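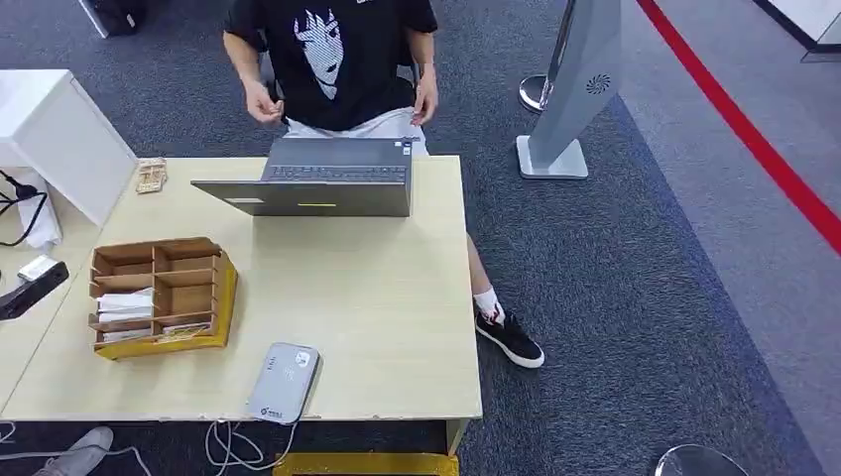
Goltileck Support – ticket log
Product: Masri hand kit, card handling add-on
Opened by: Joelle Abu Hammour, Trincombe
Assigned to: Hadi Twal
Status: open, waiting on customer

Joelle:
First off, we love this hand! The setup guide got us going in one afternoon and everyone here wants a turn. The trouble is with hotel key cards. The fingers close nicely, the arm lifts, and then as the card comes over the divided box it slips a few degrees and catches on the cardboard. It happens in roughly 30 of every 1000 cycles. Paper cards are fine. Grip force is at the default, 600, and we're on the Jumeo profile that came with the kit.

Hadi:
Thanks Joelle, really pleased it's getting so much use. Key cards are shinier than the paper ones and the default profile was tuned on paper, so I'm not shocked. Could you send a picture of the grip just before the release? Wrist camera is best. And which fingertip covers are fitted, old or new?

Joelle:
New covers, fitted when we unpacked it. Grip picture attached.

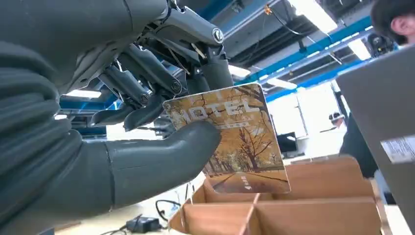
Key card held over the divided box, left hand

You'll see the fingertips are up on the left part of the card, so most of the weight is out to one side. Is that how it should be?

Hadi:
Lovely clear picture, and I think you've answered it yourself. Please try these:
1. Move the grasp point towards the middle of the card in the Jumeo profile.
2. Leave the force at 600 for now. Change one thing at a time.
3. Slow the lowering move to speed 2.
4. Run the joint check with the hand empty and send me the log.
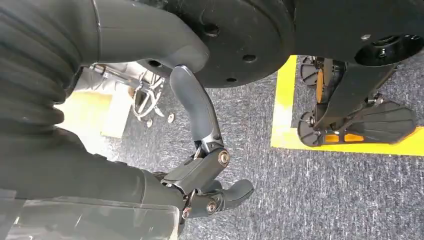

Trincombe, June 1, 2025

Joelle:
Steps 1 to 3 done, and I've started a fresh run of 1000. No slips so far, but it's early and I don't want to jinx it – will post the full count when it finishes. The joint check log is uploaded. One line says "thumb offset high". Does that matter?

Hadi:
Great start! The thumb offset is only a warning, but rerun the thumb calibration once your long run is done, then send me both logs. I'll keep the ticket open until then.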